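Well, the cruise is on! The Overgaard owners' club got the okay this week for our spring run from Plivville out to Brelovo, and I've been grinning ever since. We asked for the lake road two years in a row and got told no both times (bridge work, then more bridge work), so I had half given up on it.

Meet-up is at 8 a.m. in the lot behind the Plivville feed store, same as the fall run. I'll be the one in the faded blue Wusine wagon with 200 thousand miles on it and a brand new muffler — you'll hear me anyway. We roll out at 9 sharp, take the old highway as far as the grain elevator, then turn off onto the lake road. There are 3 stops along the way, and the last one has pie.

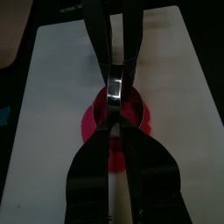 If your car is still in pieces from the winter, come along and ride with somebody! Mine was up on stands until last month with the front struts out, and I know a few of you are waiting on bushings. Post in the parts thread if you're short on anything, there's a lot of stuff sitting on shelves in this club.

One more bit of good news: the raffle at the December dinner brought in $1,090, and it's all going toward lunch in Brelovo and the new club banner. Sign-up is open now in the events section. Please put down your model year and whether you're bringing kids, so I can tell the diner how many tables we need.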